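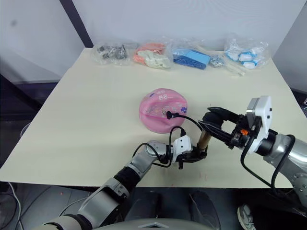 Ülle Stankevičius, gear reviewer
Oct 5, 2025

Samport Hiltberg folding stool

I bought this stool in March for sitting in a deer blind, and I have used it on nine mornings so far. It carries 200 pounds, says the label, and I am well under that. The seat is wide and the legs do not sink much in soft ground – my old stool went down to the crossbar every time.

The problem is noise. When I turn to the left, the hinge makes a small click, and one doe heard it at 48 yards and left. A drop of oil helped for two hunts only. Also the carry strap is too short to wear over a winter coat.

For the price of 90 dollars I expected a quiet hinge. I keep it, but for bow season I would look for something else.

Contact | © 2025 Muvora Outdoors | Back to top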